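Intro to Home Interiors, Week 5: Wear, Finish and Why Old Tables Look Better
Handout, 26/02/2007

OK so last week I ran out of time on finishes and promised I'd write up the rest, and then of course my notes were on the other laptop. This is me piecing it together, so if something doesn't match what you scribbled down, ask me.

Gloss first. A glossy finish bounces light back in one direction, more or less, so you get reflections, and every little mark breaks them up. A matte finish scatters the light and hides a lot. Same scratch, very different result! I told you about the Nornetti dining set I bought for 200 dollars and how proud I was of it for one whole summer. By July I could find every fork mark on it from the doorway.

Second thing, color. Pale scratches usually mean the damage is up in the finish, and dark ones often mean something got down into the wood and brought dirt along. It's a rule of thumb and it fails on very light woods (the Skellden samples I passed around are a good case), so please don't write it in the exam as a law.

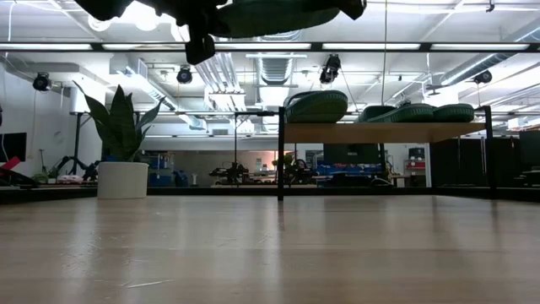

Catrin Gethin wrote back after the last handout that her grandmother rubbed a walnut over scratches like these and swore by it, and could I say whether it works or is just a nice story. It works a bit! The oil darkens a shallow scratch so your eye skips over it. Nothing gets filled, and on a hard modern finish the oil mostly wipes off again.

Wax does better. Go with the grain, thin coats, and leave it alone between coats (I never do). Sanding is for when you're ready to refinish the whole top, because a patch will always show.

For next time read chapter 11 and bring one photo of a worn surface you like. Floors count, stair rails count. Nattawut Nakpan has the Jaltik sample box until Thursday if you want to borrow it.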